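Community Woodshop Ullarer to Open Second Location in June

December 11, 2021
By the Ullarer press desk
3 min read

Ullarer, the member-run woodshop that has been teaching people to build their own furniture since it opened in a former bakery on Dalano Street, will open a second location in June. The new shop will be in the Skostari building, next to the bus depot, and it will have room for everything our members have been asking for – a proper finishing room, a bigger lumber rack and a bench area that stays open late.

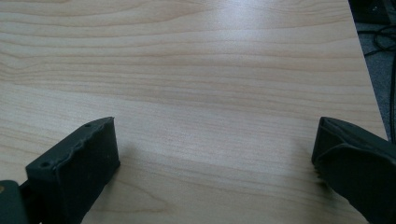

The first shop has been full almost from the start. Evening classes fill up within days of being posted, and the waiting list for bench space now stands at 200 names. We are thrilled that so many people in town want to learn how to cut a joint or fix a chair, and we hate telling them to wait!

The Skostari space was last used as a carpet showroom and comes with high ceilings, a loading door on the alley side and good north light. Work on the wiring and dust collection starts right after the holidays. The floor in the back half needs leveling before any of the heavy machines can go in, so the bench room will be finished first and the machine room will follow.

Members will find 12 full-size workbenches in the new shop, along with two table saws, a wide planer and a separate corner for hand tools. The finishing room will have its own ventilation and drying shelves, so a freshly oiled tabletop can sit overnight without sawdust settling on it. Anyone who has tried to varnish anything at Dalano Street on a busy evening (with the sander going six feet away) will know why we are so happy about this.

Classes will grow too. The current beginner course, in which everyone builds a small side table, will run at both locations. New for the summer are a course on veneer repair, a course on reading grain and choosing boards, and a family session for children ages 13 and up who come with an adult. The very popular Rotich stool class, named for the simple three-legged design the shop has taught since its first year, moves to the new building for good.

Dues stay the same. One membership covers both shops, and lockers can be rented at either one. People already on the waiting list will hear from us by email before bench space is offered to the public, and they do not need to sign up again.

We are also looking for donated hand planes, clamps and hardwood offcuts. Tools in any condition are welcome – cleaning up rusty ones is half the fun, and the sharpening group is always looking for more. Drop-offs can be made at the Dalano Street shop during regular hours. Please leave lumber by the side door and ring the bell, as the front hallway has to be kept clear.

The Dalano Street shop will keep its normal class schedule while the new space is being fitted out.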